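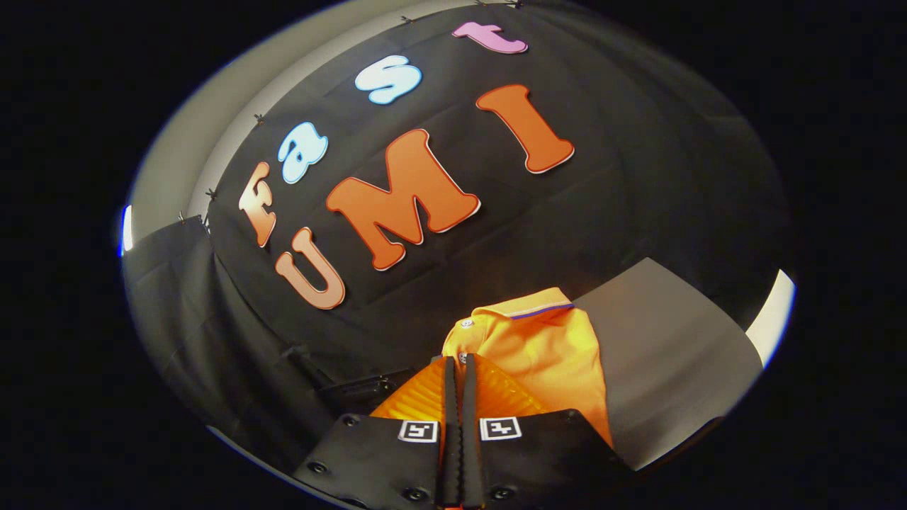
4. Hanging the backdrop and lettering

Read this section through before you unfold anything. The Beltell leaflet that comes with the cloth promises a finished display in minutes. We have never managed that, and we would not plan a morning on the strength of it.

4.1 Check the wall. A curved wall will take a backdrop, but the cloth wants to hang straight and the wall does not. Expect some argument between the two.

4.2 Shake the cloth out and hang it over a rail overnight. The packet says the creases "fall out by themselves." Some do.

4.3 Lift the cloth to the top edge of the wall and fix it with small clips. Four clips are enough for a plain black cloth of the Grumulwood size. Put two toward one side, then smooth the fabric across and add the other two.

Note: Black clips disappear against black cloth. The silver ones sold as "discreet" do not.

4.4 Step back and look at the lower edge. Any spare cloth can be left in folds at the bottom corner. Trimming it is a one-way decision, and the next wall may be taller.

CAUTION: Do not stand on a folding chair to reach the top edge. Use a step stool with a locking catch, and test the catch yourself.

4.5 Lay the foam letters on the floor in their final order before any of them goes up. For two words of different importance, use two sizes. A short lowercase word can climb in an arc, with larger capitals running on a diagonal underneath.

4.6 Choose colors by looking at them against the cloth. Pale blue, pink and peach all read well on black. Orange reads better still, so keep it for the big word. A thin white outline around each letter helps more than any of the "high-visibility" foam in the Lynch catalog – we tried it, item 362, and could not tell the difference.

4.7 Start with the middle letter of the large word and work outward. Press each one lightly, check the slope from across the room, then press firmly.

Note: Adhesive pads vary. Cullwood pads are rated for 97 hangings according to the box. Ours were replaced after 2, so keep spares.

4.8 Leave everything up for an hour before guests arrive. If a letter is going to drop, it will usually drop in that hour.

4.9 To take down, remove the letters first and the clips last. Store the letters flat, with paper between them.

Section revised 2020-01-25.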